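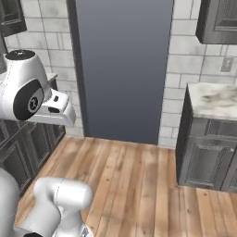 Parquets collés : Gisler révise ses prescriptions d'humidité avant pose

Le fabricant de revêtements de sol Gisler a publié le 20 juillet 2026 une version révisée de sa notice de pose pour parquets contrecollés. Le document s'applique à la gamme Calta et remplace l'édition de novembre.

La principale modification porte sur le contrôle du support. Pour les chapes à base de ciment, la mesure à la bombe au carbure devient obligatoire avant tout encollage. Les relevés effectués avec un humidimètre électrique restent admis pour repérer les zones à sonder, mais ne suffisent plus à déclarer le support apte à la pose. Les résultats doivent être consignés dans un procès-verbal signé par le poseur et remis au maître d'ouvrage.

La température de surface est désormais plafonnée à 26 °C pour les sols chauffants, y compris sous les tapis. Le local doit être maintenu à 18 °C au minimum pendant la pose et jusqu'au durcissement complet de la colle. Pour les surfaces supérieures à 400 m², un plan de fractionnement doit être établi avant l'ouverture du chantier, avec report des joints de dilatation de la chape dans le revêtement.

Selon Vinzenz Riedl, responsable technique chez Gisler, la révision fait suite à l'examen de dossiers de sinistre dans lesquels le tuilage des lames était lié à une humidité résiduelle mal évaluée. « Le relevé en surface donne une indication, il ne renseigne pas sur l'humidité en profondeur », précise-t-il.

Les prescriptions ont été appliquées à titre d'essai sur le chantier de Jurkau, où 3000 m² de lames en chêne ont été collés en plein. Le rapport de suivi sera joint à la prochaine mise à jour.

Les colles Plestano déjà homologuées conservent leur agrément. Les chantiers dont la réception du support est antérieure à la publication restent soumis à l'ancienne notice.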